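Saturday, November 25, 2023
By Negin Mazandarani

Filed under: Course Notes > Robots at Work

Week 5 handout: Can a machine do the dishes yet?

Last time we left off with the Prandura film, where an arm puts screws into a bracket all day long and never misses. Lovely to watch! But the bracket always sits in the same place, facing the same way. Today we go into the kitchen, and the kitchen is so much harder (and, I think, so much more fun).

Take one small chore, moving dishes between a table and a basket. A person does it while talking on the phone. For a machine it breaks up into a surprising pile of problems:

- Seeing. Where does the plate end and the table begin? What if something lies across it?
- Grasping. A flat plate gives two fingers almost nothing to hold. You slide it, tip it, or catch the rim.
- Placing. A basket already holding dishes has no fixed slots, so the free space is different every time.
- Force. Squeeze a bracket too hard and all is well. Squeeze a cup too hard and you need a broom.

Omid Ebrahimi's reading from August is worth going back to here. His point is that doing a chore once and doing it 100 times in a row are different achievements, and short clips only ever show us the first. Keep that in mind when you look at any demo, including the ones I get excited about.

Now the two-arm setup. With a second arm, one hand can steady while the other lifts, the way you would at home.
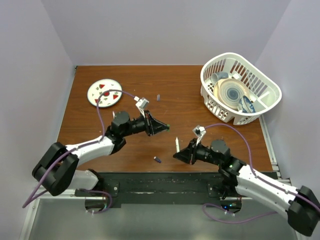

Fig. 2. Two arms over a wooden tabletop, with a plate lying flat and other dishes in a white basket.

Look at the plate and plan the first move on paper before class. Which arm goes first? Where do the fingers touch? Then do the same for the bowl in the basket, and notice how your plan changes.

So, can they do it yet? My answer for now: pieces of it, on a good day, with the right dishes. Bring your own answer and be ready to argue. The Honlow reading is due next week, pages as listed on the syllabus.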